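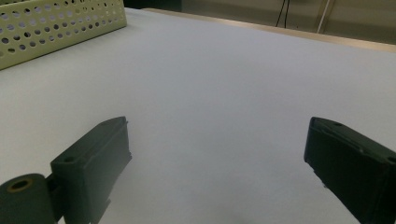 Montoya wrote in after the last edition to ask why the sorting steps start with the table and leave the baskets until later. The order stays as it was, but the table steps now have a section to themselves.

Section 5. Preparing the sorting table

The Pendholm sorting set is used on any flat, pale tabletop. Small parts are easier to find on a light surface. Read this section through once before you begin.

5.1 Clearing and cleaning

1. Take everything off the table, including mats, trays and cups.
2. Wipe the top with a damp cloth, working from the far edge toward you.
3. Dry it with a second cloth. Paper towels leave lint, which sticks to the labels.
4. Run your hand over the surface. If you feel grit, wipe again.

Caution: Do not use scouring powder or steel wool. Scratches hold dust and cannot be polished out.

5.2 Placing the baskets

A perforated plastic basket is best for items that may be damp, as air can pass through the sides. Solid bins are for paper and cards only.

1. Set the first basket at the far left corner of the table. If you are left-handed, use the far right corner.
2. Leave the middle of the table open. This is the working area, and it should be at least 28 inches wide.
3. Check that the basket sits flat. If it rocks, turn it a quarter turn and try again.
4. Put the second basket on a chair or cart beside you, below table height.

Note: The set comes with 2 baskets. Extra baskets can be ordered from Watbridge under part number 2362. They stack inside the originals for storage.

Caution: Do not put anything with a fine point or loose wire in a perforated basket. It can work through the holes and catch on sleeves.

5.3 Sorting

1. Tip out one small batch onto the working area. Five handfuls is the most the table will take comfortably.
2. Spread the items in a single layer.
3. Pick out anything broken and set it aside on the right.
4. Move the items you are keeping into the basket, heaviest first.
5. Clear the working area completely before you tip out the next batch.

Note: If you use the Zamomus label sheets, stick the label on the short side of the basket. Labels on the long side cover too many holes and peel off when the basket is washed.

5.4 When you stop for the day

1. Return unsorted items to the container they came in.
2. Lift the basket from underneath with both hands. A full basket can bend if it is carried by the rim.
3. Wipe the table again.

For washing the baskets, see Section 6.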